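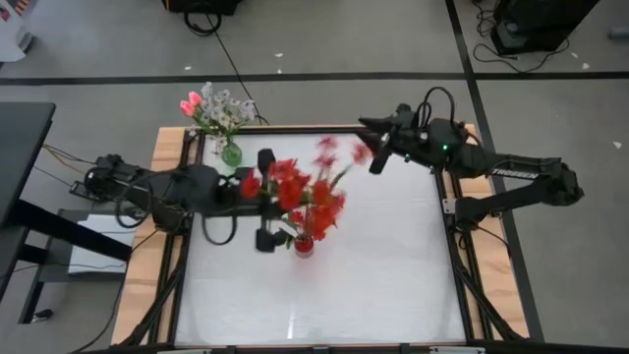 About Tekometti

By Gervasio Figueroa
Updated in March

Tekometti writes control and planning software for two-arm manipulation cells. We do not build arms, grippers or cameras. Customers bring the hardware, or buy it from whoever they like, and we supply the layer between the motor drivers and the task description. The company has 14 people, most of them engineers, and one office with a lab on the ground floor.

What we make

The main product is Drovia, a motion runtime. It takes target poses or joint trajectories from any upstream source (a planner, a learned policy, a person on a leader arm) and turns them into commands that both arms can execute without entering each other's space. Collision checking between the arms runs inside the control loop. When a command would violate the separation limit, Drovia scales down the velocity of the arm with lower priority and reports the event. Priority is set per task and can change partway through a task.

Halta is the planner. It handles two-arm problems in which one arm's motion restricts the other: handovers, steadying an object while the other arm works on it, and reaching over something that has already been placed. Plans are stored as graphs of short segments, so a failed segment can be replanned without discarding the rest. Halta can be used without Drovia, and one of our customers does this.

Isah is the logging and replay tool. It records joint states, commands, gripper effort and camera streams against a single clock, and plays them back at any speed. It began as an internal script for finding timing faults and still looks like one in places. The export format is documented and does not require our software to read.

How the work is organized

There are two groups. Runtime owns Drovia and the driver interfaces. Planning owns Halta and the perception code that feeds it. Isah is maintained by both, on a rotation that changes with each release. Every engineer spends part of each release cycle on the lab cells, including those who mostly write tooling. Bugs found on the bench are filed with the Isah log attached. A report without a log is sent back.

The lab workspaces are plain: a white tabletop, two arms mounted on opposite sides and reaching inward, a camera overhead. Most of our test tasks use household and decorative objects. Artificial flowers in a small vase are a useful case for planning and perception. The outline changes with viewing angle, the petals extend well past the base, and the bunch can tip if the contact is poor. A planner that models the object as a cylinder will route the second arm through the blossoms. Halta keeps separate volumes for the part to be grasped and the part to be avoided, and this split came from work with objects of that type.

Testing

The regression suite has 59 bench tasks. Each is run on hardware before a release, with the object start positions drawn from a stored list so that results can be compared between versions. Simulation is used for the motion checks that run on every code change. We do not publish simulated success rates, and we do not quote them to customers.

A release ships when no task does worse than it did on the previous version. When a task does get worse and we decide to ship regardless, the release notes name the task and give the reason. This has happened 2 times. Both cases involved a change in the gripper effort limits, and both were fixed in the following version.

Perception

Our perception code is narrow in scope. It estimates the pose and extent of objects on a flat work surface from a fixed overhead camera, with wrist cameras as an option. It does not do general scene understanding. Motion blur is handled by rejecting the estimate for the moving object and holding the last accepted pose with a growing uncertainty, which Halta reads as a larger avoidance volume. Customers with their own perception can replace ours by publishing to the same interface.

Calibration between the camera and both arm bases is done with a printed target and a guided routine. It should be repeated whenever a base is unbolted or the camera mount is touched. Drovia will run on an old calibration, but it logs a warning at startup.

Hardware support

Drivers are grouped into 4 interface classes, according to how the arm accepts commands: joint position, joint velocity, joint torque, and vendor-side trajectory. Torque control gives access to all Drovia features. Vendor-side trajectory gives the fewest, and the in-loop separation check is not available there. The driver template is included with every license, and customers may write and keep their own drivers.

History

Gervasio Figueroa started the company after several years of writing cell controllers under contract. The first version of Drovia was a rewrite of code he had delivered in different forms to different clients. Halta followed when customers began asking for plans as well as execution. The company is owned by its staff and has taken no outside investment.

Working with us

Evaluation licenses cover all three products and include the full test suite. We ask for the arm model, the control interface, the cycle rate and a short description of the task. If the task is outside what the software can do, the reply will say so. Support requests are answered by the engineers who maintain the code, and an Isah log should be included with the first message.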